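Jelance display cabinet for retro game figures
March 2025
By the Brellolbridge Collector

I've had the Jelance for nearly two months now and I'm properly fond of it -- it holds 200 of my old game figures (the little Mamani ones, mostly) and the colours look lovely behind the doors. Putting it together took me two evenings and a fair few cups of tea, and I did grumble at the hinges, but they've settled in nicely. My old Avden unit always sagged in the middle and I don't miss it one bit!

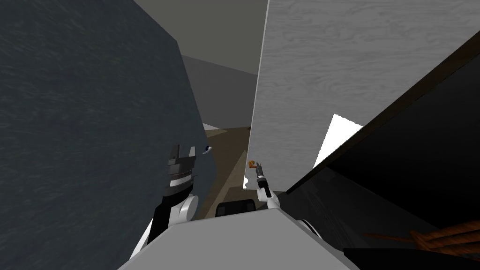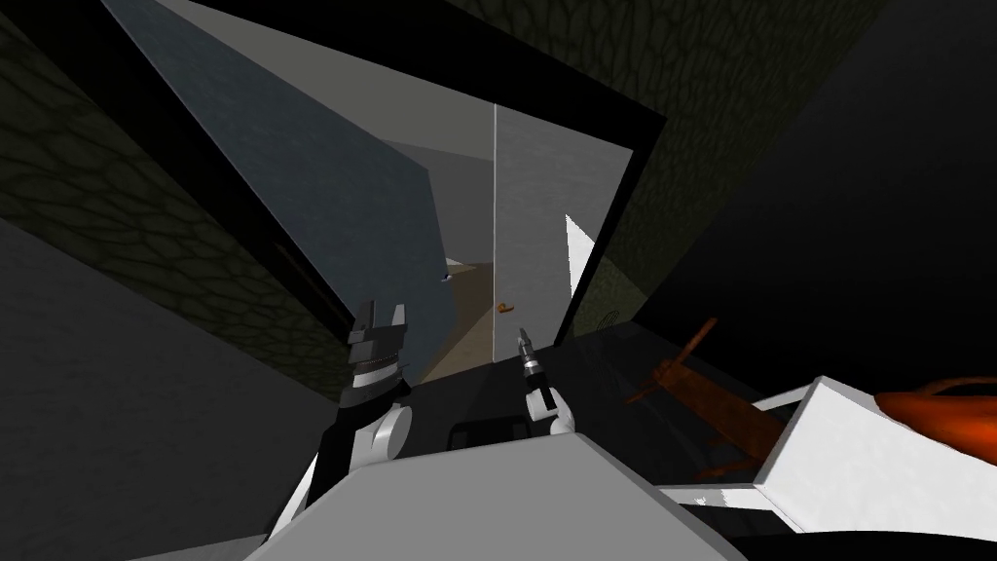 Would I buy it again?

Yes, gladly, though I'd order the extra shelf at the start.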